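Section 3: Setting up the Pilero sorting cabinet

Read the whole section before you start. The cabinet is supplied flat with the doors and hinges already joined. Two people are needed to stand it up. Allow an afternoon if the wall has to be drilled.

This section replaces the loose sheet packed with cabinets sold in January. If your carton contained that sheet, throw it out and use these steps.

3.1 Choosing a position

The assembled cabinet stands 1076 mm high with the feet wound fully in. Leave 131 mm clear on the hinge side so the door can swing past square. The other side can sit hard against a wall or fridge.

Do not place the cabinet in direct afternoon sun, over a floor vent or next to an oven that has no side panel. A laundry or enclosed verandah is suitable if the floor is level and stays dry. A garage is suitable if the cabinet is kept off bare concrete.

Note: Skirting boards deeper than the rear notch will hold the cabinet off the wall. Measure yours before unpacking the back panel. A Pirnwood packing strip can be ordered to fill the gap behind the bracket.

3.2 Standing the cabinet up

1. Lay the carton cardboard on the floor and build the frame on top of it, front face down.

2. Push the dowels into the base panel first, then the top. They should go in by hand. If one is tight, turn it end for end and try again.

3. Fit the side panels and turn each cam lock clockwise until it stops. Do not use a power driver on the cam locks.

4. Slide the back panel down its groove with the printed side facing the wall.

5. Screw in the four feet.

6. With one person on each side, tip the cabinet up onto its feet and walk it into position.

7. Put a spirit level on the top panel, front to back and then side to side. Wind the feet out until it reads level both ways.

CAUTION: The cabinet can tip forward when the door is open and the tubs are full. Fix the wall bracket before loading anything. The screws supplied suit a timber stud only. For brick, plaster without a stud, or steel framing, ask at the hardware shop for the correct fixing.

8. Hold the bracket against the wall, mark the holes, drill, and drive the screws until the bracket no longer moves. Check for pipes and cables before drilling.

3.3 Fitting the tubs

The cabinet takes 3 tubs. The top one is shallow and hangs on runners. The lower 2 sit on the base tray and lift straight out by their handles.

1. Pull both runners forward to the stop.

2. Lower the shallow tub between them so the lip rests on the steel all the way along.

3. Push the tub back until the catch clicks. If it rides up at the rear, one runner is in the wrong row of holes — take it off and count down from the top panel on both sides.

4. Place the deep tubs on the tray with the handles facing out.

5. Stick on the labels. Blank ones are included for households that sort differently.

Liners are optional in the deep tubs. If you use them, fold the edge over the rim and press the hoop down on top. Do not line the shallow tub.

3.4 Sorting and loading

Check what your council takes before settling on which tub holds what. Rules differ from one council area to the next, and they change.

Bottles, cans and firm plastic containers go in the left deep tub. Rinse them and let them drain. Paper and cardboard go in the right one. Tear pizza boxes apart and leave out the greasy half.

Soft plastics go in the shallow tub: bread bags, frozen vegetable bags, chip and biscuit packets. Shake out the crumbs and flatten each one before it goes in. Bags that have been scrunched into a ball spring open again and stop the catch from closing.

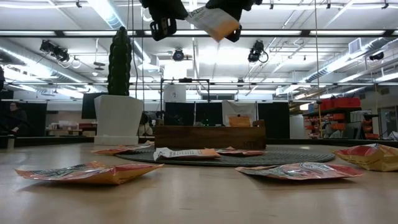
Can the shallow tub be used for batteries instead?

Batteries should not be kept in any of the tubs. Store them in a separate lidded container, tape over the terminals, and take them to a drop-off point.

3.5 Looking after the cabinet

Wipe the tubs with warm water and dishwashing liquid. Do not put them in the dishwasher. The outside panels need only a damp cloth, followed by a dry one. Witkowska board oil may be used on the top panel, but keep it off the door edges.

Check the wall bracket when you change over the door filter. If the cabinet rocks, go back to step 7 of 3.2.

If the door drops at the handle side, loosen the upper hinge screw half a turn, lift the door until the gap is even and tighten the screw again. Brakley hinges from the earlier cabinet have a different hole spacing and will not fit.

Note: Keep the hex key. The spare cam locks are in the bag taped under the base tray.

Parts enquiries: Ilze Jankauskaitė, Pilero spares counter. Please have the number from the inside of the door ready.
Section checked by Rimantas Rozīte, Feb 3, 2022.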